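Home Opinion Workshop Letters Archive
Last updated: October

Can a robot tidy your bench yet? Sort of

Everyone wants the machine that does the boring bit. Not the welding, not the clever stuff. Putting things away. I ran a repair shop in Draltham for 9 years and I'd say a third of my life went on looking for tools somebody had set down and walked off from.

So when Plurnow started writing about two-armed benches that put tools in trays I read every word. Twice. Small job, one tray, two arms, nice flat floor to work on.
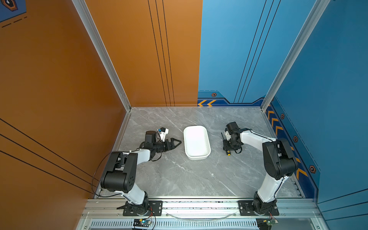
What a shop actualy needs

Speed, first. A lad of 16 clears a bench in the time it takes the kettle to boil. If the arms need 35 minutes, no thanks. Then mess. My bench at Plullwood never had one tray on it, it had offcuts, rags, a mug, 8 sorts of screw and somebody's lunch. Clean marble-look top is a different animal.

But gripping, fair play. A round handle is a pig of a thing to hold with two stiff fingers. Rolls away. I'd have said no chance ten years back.

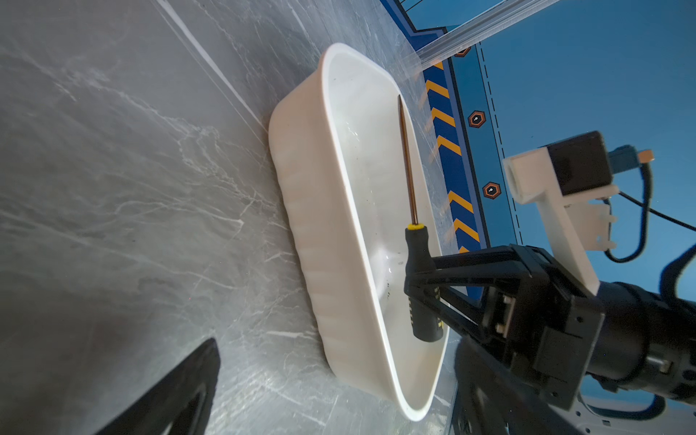
Black-handled screwdriver, white tray, one finger against the grip.

Would I buy one? No. Not for the shop and not for the kitchen drawer, which is worse than any shop. Get it right 100 times running on a filthy bench with the radio on and people leaning over, then ring me. Untill then its a good trick and I'd like to see more of it. Cheaper too, please.

14 comments | 35 shares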